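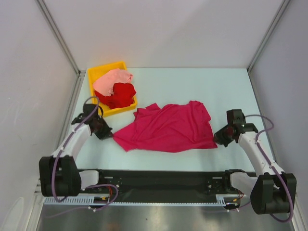
Kenna Purves has been folding other people's shirts for most of her working life, first at a hotel laundry and now at Dalgleish, the wash-and-fold shop she runs on the main street in Jokcombe. She charges by the bag and folds everything by hand. Her first rule is that a shirt gets the table to itself. The rest of the load waits in a tray, the way the salmon-pink and red pieces wait in the yellow one while the magenta shirt is spread out next to it, still full of creases.

"People fold on top of the pile," she says. "Then they wonder why the sleeves come out crooked. Take one piece out, put it on a flat table and leave the others alone."

The shop handles 73 bags in a normal week, more in May, when the vacation rentals open up. Purves bought the business from Fraser Imrie, who had kept it going for 23 years and still comes in to argue about towels. He likes them in thirds. She does them in half and then in half again, because that suits the shelves.

On shirts the two of them agree. Purves starts with the corners. She finds one, holds it between finger and thumb, and looks for the next before she moves anything else.

"If I have a corner, I know where I am," she says. "With a shirt that's been in a basket overnight, finding it can take longer than the folding."
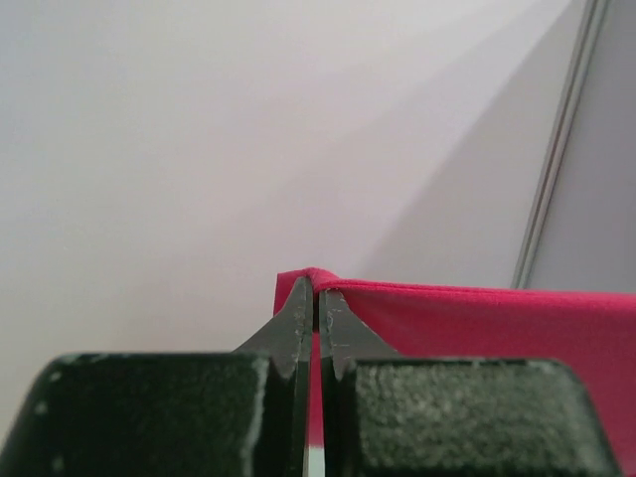 A folded corner of the magenta fabric, held at the tip.

She doesn't iron unless a customer pays for it. Most creases in a cotton shirt, she says, can be smoothed out with the side of the hand if the shirt is folded soon after it comes out of the dryer. She works from the collar down and pushes the fabric toward the hem - never across, which only moves the wrinkle to the other side.

Color is the other thing she is strict about. Reds and bright pinks go through the wash on their own, and she keeps them apart from the whites until everything is dry. Imrie once turned a full load of restaurant napkins pink and had to replace them all.

"He'll tell you it was the machine," Purves says. "It was a red sock." 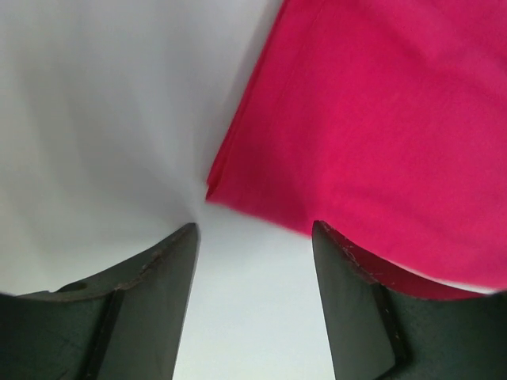 White cloth and red-pink cloth, side by side.

Her assistant, Femke Dierckx, does the sorting now and has her own system, with the delicate items first and the socks last. Purves has stopped trying to change it. She asks only that the tray be empty before the next bag is opened.

Dalgleish takes drop-offs in the morning, and bags left before noon are ready the next day.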